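Motance Ceramic Skillet, Two Months of Weeknight Dinners

I bought the Motance skillet in January to replace a nonstick pan that had started to flake. I wanted something that would let me cook with less oil, because my doctor asked me to cut back on fat and I was tired of steaming everything. I cook for two people most nights, and dinner is usually a lean protein, a vegetable and rice.

The pan is a medium size with sloped sides and a helper handle opposite the main one. It comes with a glass lid. It is heavier than my old pan but I can lift it full with one hand. The main handle stays cool on my electric stove as long as I keep it off the back burner. The helper handle does not stay cool and you will want a towel for it.

Eggs were the first test. With a light wipe of oil they slid out clean, and that is still true now. With no oil at all they stuck in the middle from the second week on. The leaflet says you can cook dry. I would not plan on it.

Chicken breast does well. I pound it to an even thickness, salt it, and give it 6 minutes on the first side over medium heat before I turn it. It browns evenly except for a paler ring near the rim. Turkey cutlets and thin pork chops came out the same way. Ground turkey releases a lot of water and the pan takes a while to boil it off, so I do it in two batches.

Fish is where I noticed the biggest difference. Tilapia used to fall apart on me. In this pan I can get a thin spatula under it and turn it in one piece. Salmon with the skin on is good too, though the skin doesn't get as crisp as it does in cast iron.

Vegetables are mixed. Green beans, zucchini and cabbage cook nicely with a spoonful of broth and the lid on. Mushrooms brown well if you leave them alone. Peppers and onions for fajitas were a letdown. The coating isn't supposed to go over medium-high, and at that setting they soften before they get any char.

Sauces are fine. I take out the meat, add broth and lemon juice, and scrape with a silicone spatula. There isn't much stuck on the bottom to scrape, so a pan sauce comes out lighter in flavor than one made in steel. I add a little mustard or soy sauce to make up for it.

The leaflet says no metal utensils and I have stuck to that. Cleaning is a minute with a soft sponge. Lưu sells a pan protector made of felt and I put one between this and the pan stacked on top of it. There is one small scratch near the center that I can't explain. It hasn't spread and food does not catch on it.

The lid is the weak part. It fits loosely and rattles at a simmer, and the steam vent drips on the stove when you lift it. I tried the lid from my Poluscombe saucepan and it fit better. If Motance sold the skillet without the lid for less money, I would have bought that one.

Compared with the Prondomach pan my sister Uyên Phan uses, this one heats more slowly and holds its heat longer. Hers is lighter and better for eggs. Mine is better for meat. She has had hers longer, and the coating has dulled but still works.

I'd give it 8 out of 10. It does what I needed, which was to get me using a teaspoon of oil where I used to pour without looking. I took off a point for the lid and another for the claim about dry cooking. If you like a hard sear or cook on high most of the time, get something else.

A note on stir-fries, which I was asked about after my last review. They work if you keep the portions small. Cook the chicken first and set it aside, then do the vegetables with a splash of broth, then put everything back in with the sauce for a minute. I stir with wood or silicone.
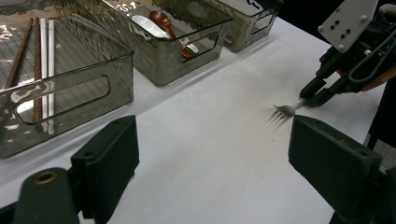

Phúc Doãn: I have the same skillet and agree about the lid. Mine went back to the store for a replacement and the new one rattles too. For the peppers, try doing them in a single layer with no lid and salting them at the end. They still won't char like they do in cast iron, but I get some brown edges that way on medium.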